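Branmont shop keeps its folding cell running with a new upkeep routine
April 12, 2021
By Agnes Nisbet

BRANMONT - The two-armed folding cell at Skameo's workshop on Lindsay Road is back on a full schedule after a month of stop-and-start running, and the people who look after it say most of the credit goes to cable ties and a paper checklist.

The cell, which the company calls Bimodari, folds shirts and other clothing. It was put together last September and ran well through the winter. In early March the left arm began to stop partway through a fold. The controller reported that it had lost contact with the wrist motor, and a restart would clear the fault for an hour or two before it came back.

Technicians first changed the motor, then the power supply. Neither helped. The fault was traced to the cable that serves the wrist, which had been tied down too tightly at the elbow. Each time the arm reached for the far edge of the table, the cable was pulled a little at the plug. Over several thousand reaches, one of the pins had worked loose.

Both arms have now been rewired with longer cable. The new runs leave a wide loop at the wrist and another at the elbow, and the ties are snug enough to hold the cable to the arm but loose enough to let it slide. The old cable was kept in a drawer for a week in case the diagnosis was wrong, then thrown out.

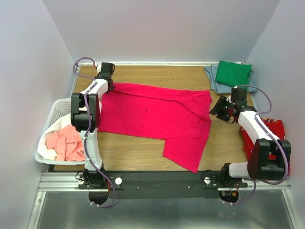

3 min read

The purple cables are easy to pick out against the white links of the arms, and that was a help during the rewiring. A cable that hangs too low can catch on clothing, and one that stands too high can knock against the arm on the way back. The crew moved each arm through its whole reach by hand, with the power off, and shifted the ties until nothing pulled or rubbed. It took most of two days.

The rest of the work was on the table itself. Both arms are mounted along the front, and the job depends on the software knowing where each one stands. After the rewiring, the left arm was landing its gripper a little short of where it was sent. The bolts at its base had been loosened to get at the connectors and had not gone back in quite the same spot.

Skameo's crew reset the base, tightened it in stages and ran the position check again. The check sends each gripper to a set of marked points and compares where it lands with where it should be. The shop's limit is two millimeters. The left arm passed on the third try. The right arm, which had not been moved, passed on the first.

Test folding began the same afternoon. The crew used shirts for most of it, as a shirt laid flat makes both arms work near the ends of their reach. The trial was set at 200 folds without a wrist fault. The cell got through it over two shifts and was then left on the job. It has now logged 413 folds since the repair, and the wrist fault has not come back.

There have been other stops. One came from a gripper finger that had worn smooth and would not hold thin fabric. Another came when a sleeve slid off the front of the table. Neither was related to the wiring, and both were cleared in a few minutes.

The new checklist is one page and is filled in at the start of each shift. The operator looks over both cables from the wrist down to the base, tugs lightly on each plug, wipes the gripper fingers with a dry cloth and brushes lint off the table and away from the base motors. Lint had not been blamed for any fault so far, but there was plenty of it under the left arm when the base came off.

A longer service is done after every 90 hours of running. It covers the base bolts, the elbow joints and the position check, and takes one person the better part of a morning. Gripper fingers are swapped at the same time whether or not they look worn. The shop had been waiting until they slipped.

Parts for the repair came to $63, nearly all of it for cable and connectors. That does not include the wrist motor that was replaced in March. The motor that came out was tested later and found to be good, and it is now on the shelf as a spare.

Skameo plans to use the same cable layout on a second cell, which is still being built. The arms for it have arrived, but the table has not - it is expected next month. Until then, the crew will keep the shift sheets from the first cell in a binder by the door and go through them before the second one is wired.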